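## Bottled tea in the shared kitchen

Keep opened bottles upright and closed, and return each one to the refrigerator after pouring. Caps should stay with their own bottles — colour is the quickest guide.

Bottles with green and yellow caps, at the white table:

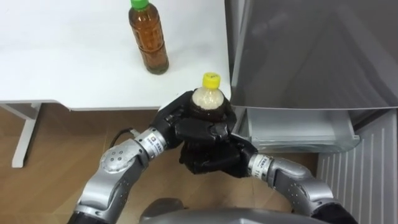
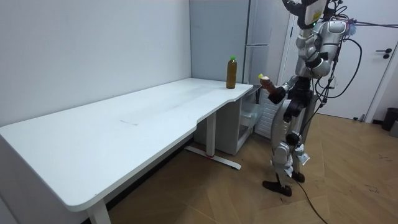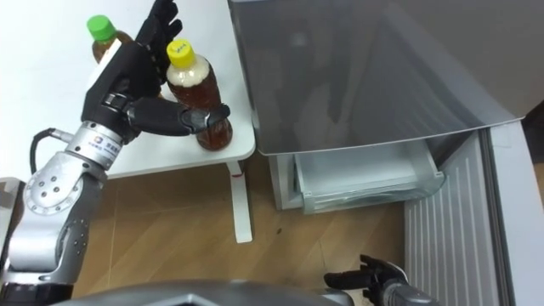
Wipe the table with a damp cloth at the end of each day. Empty bottles are to be rinsed before recycling. The shelf list is next reviewed in April.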